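4.2 Cell setup and upkeep

Arm is a six-axis unit from Godetti, bolted to the floor plate, parallel gripper with two black fingers. Wrist camera sits behind the gripper and looks forward between the fingers. Same cell as in Section 3, minus the conveyor. Control PC and stop button on the operator side. All work in this section was done by two of us (Slanina, Fedoruk), with Manninen on the calibration scripts.

Mounting. The camera bracket is the weak part of the cell. First version was printed, and it crept under load; by the end of April the view had drifted far enough that the fingertips no longer lined up with the mask used in preprocessing. Replaced with a milled bracket from Jellis, two dowel pins, four screws, thread locker on all four. After that we check it by taking one reference view at start of shift with the gripper closed and comparing the finger edges against a stored outline. If the offset is over 11 pixels the cell is not run. Screws get re-torqued, the hand-eye calibration is redone, and the entry goes in the log. Takes up to 300 seconds if nothing else is wrong.

Fingers. Matte black, beveled on top. We kept the bevel from the stock Gunditz part because square tops catch on rack walls when the gripper comes in at an angle. Downside is gloss. Even a matte finger picks up grey highlights along the bevel, and the segmentation then splits one finger into two pieces. Wiping with alcohol helps for a while. Light sanding helped more, but it changes the grip width slightly, so the closed position has to be taught again after each sanding. We forgot this once and lost a morning of runs.

Test objects. Metal cutlery was chosen on purpose as the hard case. Thin, shiny, and the pieces lie over each other. The set used for the optics check has a rainbow finish, so apparent color depends on view angle, and color thresholds tuned at one wrist pose are of little use at the next. Figure 6 gives a typical wrist view next to a red plastic wall.

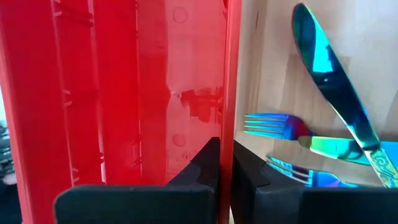

Figure 6. Wrist camera view with both fingers in the lower part of the image. Knives and forks with iridescent finish, right; ribbed red plastic, left.

Two problems show up in views like this. First, the red wall. It lets some light through, so dark blurry shapes appear in it, and the depth estimate treats them as surfaces. We now mask saturated red before the depth step. Crude but it held for the whole series. Second, the overlap. One knife crosses the other pieces diagonally, and the grasp planner likes to join it to whatever lies under it. Also the right finger hides part of the lower fork, so a pose computed this close in is not trusted; the planner has to commit from the previous, higher view.

Exposure. Fixed, never auto. With auto exposure the bright tabletop pulled the whole image down and the dark end of a knife blade went to black. Gain is set by hand with the room lights on and the blinds shut. Baptista repeated the setting on a second day and got the same value.

Maintenance interval. 1,549 grasp attempts were logged between the bracket change and the end of the series. Interval for a full check (bracket, finger screws, cable strain relief, lens wipe) was set at 1,000 attempts, on top of the daily reference view. The camera cable was the only part replaced in that time. It chafed at the elbow, inside the sleeve, and gave dropped images at certian joint angles well before it failed outright. New cable routed with a wider loop and a Farah clip at the forearm. Palamarchuk wrote the small script that counts dropped images per run, we recomend having one from day one.

Restart procedure after any work on the wrist: power down, gripper open, check that the cable swings free through the full wrist range at low speed, take the reference view, recalibrate if needed, then ten dry grasps with no objects on the table. Last full check was August 7, 2024. Bracket offset was within limit, and the left finger screws were a quarter turn loose. The calibration files from that check are the ones used in Section 5.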